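How we record cable-plugging runs with the hand-held gripper

Posted by Paweena Panyasiri, June 2025

A few people who joined the club this term have asked me how we do the recording sessions, so I've finally typed it all up (Arif, this one's mostly for you!). You don't need to have touched a robot before. If you can pick up a peg with kitchen tongs you'll be fine.

Before you start, charge the gripper and clear the memory card. Do both the night before if you can. I once got through 43 runs before I noticed the card was full, and I'm still a bit cross about it.

Put the cable on the table with the plug end free and the cord in a loose curve. Don't straighten it out neatly. We want it lying a bit differently every time, so after each go just pick it up and drop it again. White cable on the red table works really well for us, the grey mat we tried first was hopeless.

Now hold the gripper level, with the fingers pointing at the table, and wait a second or two before you move. Then go in slowly. Slower than that! Everybody rushes their first few, me included, and Rohani ended up making us all say "one elephant, two elephant" on the way down.

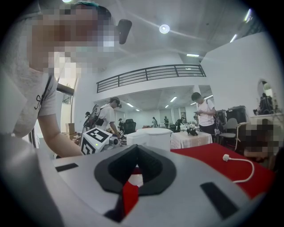 The white cable on the red table, seen over the gripper with its red finger.

Close the fingers just behind the plug, on the stiff part, and lift it straight up. If it slips, leave the recording going and try again from where it landed. Slips are fine to keep, but do write them in the log with an S next to the run number. If you knock the cable off the table altogether, stop, delete that one and start over.

People wander about while we work, and that's fine too. You don't have to ask anyone to move, only make sure nobody reaches across the table in the middle of a grab.

Our target for the Flasteck challenge is 400 good runs by July. I find 11 in a row is my limit before my wrist starts complaining, then I swap with whoever's free and go and do the log for a bit. Sabine can do loads more than me and I have no idea how.

When you've finished, copy everything to the club drive in a folder with your initials, and check that the first and last files open properly. Then put the gripper back on charge, please, it needs 90 minutes and the next group will want it.

If you get stuck, leave me a comment or grab me at the next session.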